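Budgeting for a two-arm folding cell, is the Altov quote realistic?
Posted in Equipment & Purchasing, 02/11/2024

Kirstin Pollock
We're a small shop that hems and folds fabric pieces, mostly napkins and pennants, and the owner has decided we need robots. I've been handed the job of figuring out what it costs. Altov quoted us for a two-arm cell and their sales guy says 930 folded pieces a shift. Our two best people do 1,000 between them on a good day, so I'm not seeing the miracle.

My other problem is the finger pads. The quote has a line for replacement pads at 700 a year and no explanation of how they got there. Is that normal? Do they really wear out that fast on cloth? I also can't tell if the wrist cameras are included or an "option." Has anyone bought one of these and lived with it?

Morin
Short answer, the number is a demo number. Ask what fabric, what size, and who was standing next to it clearing jams.

Long answer. We looked at a similar setup last August and passed, for now. Most of what you're paying for is the awkward bit where one hand has the cloth by a point and the other hand has to come in close without bumping it. Stiff material is easy. Thin stuff hangs however it wants.

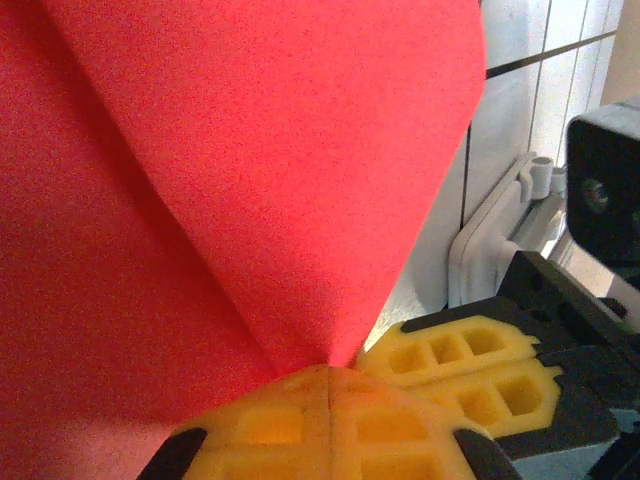 Kokimholm says the pads are the least of it and you should be asking about the second arm. Their plant priced one arm plus a fixed clamp and it came in a lot lower, with a slower cycle they could live with. If your pieces are all one size, get that quote too before you sign anything.

On the pads, 700 a year sounds like somebody typed in a figure. Get the price per set and the expected number of cycles in writing. Ribbed pads like the yellow ones hold cloth fine, but lint has to go somewhere, and with pockets like that I'd want to know who is cleaning them and how often. That's labor, and it's never on the quote. Same with training.

Cameras: make them list every one by part number. Ask whether recalibration after a knock is a service call.

Provanora
just get it, labor only goes up. we have 2 and theyre fine

Kirstin Pollock
Fine doing what, though? Folding or something else? I've asked Altov to run our own fabric and let me watch a full shift. No reply yet.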